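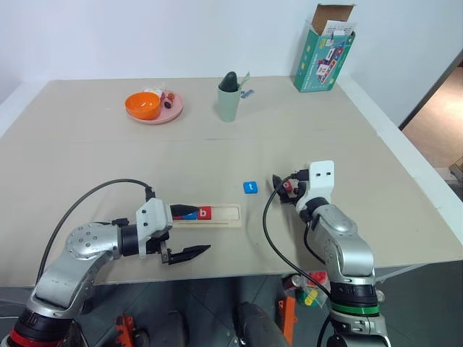
Letter tiles, mostly, and everything that has crept in alongside them

I said in May that I'd put the word-building things up on their own page, after the third message asking which tray we use and whether the small tiles are worth the money. So this is that page. It started as a quick gallery and has ended up with a lot of me talking, sorry, but the captions were always going to run over.

A bit of background for anyone who has wandered in from the knitting side of the site. We do letters at the big table after breakfast, usually for as long as a pot of tea stays hot, and the two children are at very different stages. One is sounding out words like "bat" and "tub" and is delighted with every single one. The other can read perfectly well and only turns up to spell rude things. The same set has to do for both, and for the most part it does.

The tray

Shallow, pale wood, with a raised rim and one long slot that the tiles sit in. It came from a little shop called Gellmont that I think only does wooden bits for classrooms, and I bought it after a year of lining letters up along the edge of a ruler. The slot is the whole point of it. Letters that live in a slot stay in a line, and a child who is concentrating very hard on "b" doesn't have to concentrate on keeping it straight as well!

There's a thin groove along the lower edge too. I have used it for a strip of card with the word written on it, when we're copying, and for nothing at all when we're not. I've seen other people stand picture cards in theirs. Ours fall over, but our cards are cheap ones.

Ask me whether you need a tray and I'd say no, you can manage without, and then I'd say get one anyway.

The tiles

Small and square, with a white lowercase letter on each. Red ones and blue ones. When I ordered them I assumed that the colours meant consonants and vowels, as they do in the moveable alphabet at our old playgroup, and I had a whole little speech prepared. Then I opened the box and found a red b and a blue t, and that was the end of the speech. In this set the colours are just colours.

It bothered me for a week or so and it hasn't bothered the children once. If you have already taught the vowels as blue then I would think hard before buying these, as it'll only muddle things. If you're starting from nothing it's fine, and the mix does make a word look cheerful.

Lowercase matters more to me than colour. So many sets are all capitals (fine for board games, not much use to someone who is about to meet a real book) and I spent ages hunting for one that wasn't. These are from Gandden, their plain set, bought second-hand with the lid split down one side.

b and d

I'm giving these two their own heading because they have their own heading in our lives. A tile can be picked up and turned round, so a b will happily pretend to be a q, and with a bit of imagination quite a few other things besides. The printed ones on the wall chart never did that.

What has helped is putting a pencil dot at the bottom edge of every tile, on the back and carried over the side so you can feel for it. The dot goes towards your tummy. I did the b, d, p and q first, then n and u when we hit trouble there, and then gave in and did the lot one evening in front of the telly. Pencil rubs off after a month or two of sticky hands, so I go over them now and then. A friend uses nail varnish but I don't trust myself with it near the tray.

How we lay it out

Tray in front of the child, nearer than feels natural, on a clear stretch of table. Loose tiles go above it and to the right, face up, and only the ones we need. I used to tip out the whole box for them to rummage through and it was hopeless – twenty minutes of finding an "a" and no reading done at all. Now I pick out six or seven the night before and put them in an egg cup.

The left-hander has hers above and to the left, which took me an embarrassingly long time to think of.

We fill the slot from the left and leave the rest of it empty. An empty bit at the end seems to invite another letter. "Ten" becomes "tent" and "pin" becomes "pink", and someone nearly always wants to see if there's room for one more. With the middle letter we do the same trick: leave both ends alone, lift the middle one out, pop another in. Bat, bit, but, bet. You get four words out of very little effort and it looks like magic if you're five.

The table

People do ask about the table! It's a plain beige top, big enough that letters can stay out at one end while lunch happens at the other. I wanted something scrubbed and old with a drawer, and I was talked out of it, and I have to admit that the smooth top has been better for this. Little tiles slide instead of catching in the gaps, and there are no gaps to lose them in. Bright colours show up well on it too. On my mother's dark table we lost the same tile three times in an afternoon.

The wall behind is white and has nothing on it. It used to have the alphabet frieze, a map, a height chart and a calendar, and I took them all down when we painted and then just never put them back. I thought that I'd miss the frieze. We have the letters in our hands now, so I don't suppose we need them up there as well.

Games that have lasted

Lots haven't. These have, with this set or near enough.

One missing. I build a three-letter word, they shut their eyes, and I pinch a letter and put it on the table near the tray. They have to read what's left, say what's gone and put it back. The reader in the family likes to be the one doing the pinching and is merciless about it.

Post it back. All the tiles out, and I make a sound, and that letter goes into the slot. No words, only sounds. Good for a day when everybody is tired, and it tidies up as it goes.

Nonsense first. They fill the slot with anything at all and I have to read it out exactly as it's written. "Bltut" got such a laugh that I had to do it for my sister over the phone. I was a bit sniffy about this one to begin with and now I think it's taught them as much as the proper words have, as they keep swapping letters to make me sound worse.

Secret list. I write 3 words on a bit of paper, fold it up, and put out only the letters that make them. When they think they've built all of them we unfold the paper. They often find one I hadn't thought of, and it counts double.

Where it all goes afterwards

The tiles go in an old Oshima tea tin, with the ones for the next morning in the egg cup on the windowsill. I tried a box with compartments, one for each letter. It was lovely for two days and then it was a job, and I already have jobs. The tray goes on its side on the cookery book shelf between the soups and the baking.

If a letter goes missing we have a spares envelope. You can't buy singles for our set, as far as I can find, so the spares are from a second lot I picked up in a charity shop, advertised as 200 tiles and not quite that by the time it reached me. There's also a bigger box about, 400 in it, for schools. I dithered over that for ages. Unless you have a whole class round your table I can't see how you would get through it, and somebody would have to pick them all up.

For the older one

She's gone off the tray and on to long words laid out straight across the table. She picked "sadness" a while back, for no reason that she would tell me, and was very put out to learn it wanted more of the letter s than we owned. We made one out of a square of card and red felt tip. It's still in the tin and it gets used more than the real ones do, being the only tile that never skids off when you sneeze.

She has also worked out that a word can be read from the other side of the table if you're good enough, and sits opposite her brother correcting him upside down. We have had words about that.

Things I get asked

Are they safe for a toddler? I wouldn't. They're small, and ours didn't come out until the youngest had stopped posting things into his mouth.

Do they wash? I wipe them with a damp cloth and dry them straight off. I've never had them in a bowl of water and I'm not going to be the one to try.

Can you have the pattern for the tin cosy? Yes, it's over on the knitting pages, under small things, and there's a mistake in the second row that I keep meaning to put right.

Next up on this page will be the number rods, if I can find the green one.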